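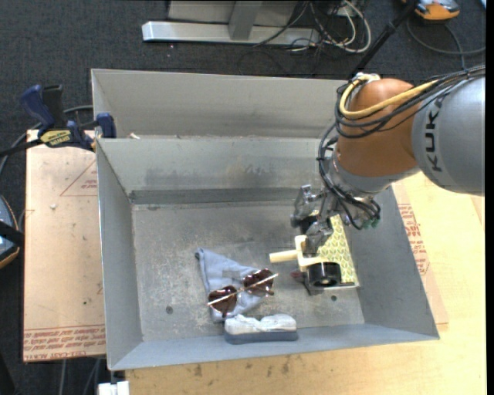 Tape guns, then. I promised last month I'd write something about the state of our packing gear, and after a Monday spent digging through the tools bin I've got plenty to say!

I've used a tape gun nearly every working day since I started at Stollville, and I still think they're a lovely bit of kit when they're looked after. We got 341 parcels out in the first week of September, and I'd guess I did most of the swearing over the ones where the tape split halfway along and I had to pick at the roll with my thumbnail (I have no thumbnails left, thank you for asking).

So, a few things. Please take the old roll off before you drop a gun in the bin. Keabetswe found one with the end stuck down so hard she had to cut through eight layers to get it going again. Wipe the roller too, as the gum builds up and then the tape wanders off to one side. And if the blade is blunt, tell me or Halvard - don't just put it back for the next person to find out.

The other thing is the bin itself. It's a good solid metal one and I'm fond of it, scratches and all, but it has become the place where everything goes. Brackets, bits of patterned stuff, things I couldn't put a name to. If it isn't a packing tool, it lives on the shelf by the door.

New rolls are coming from Claeys, up to 24 in the first box. Jovita has the key to the cupboard, so catch her before lunch if you need one.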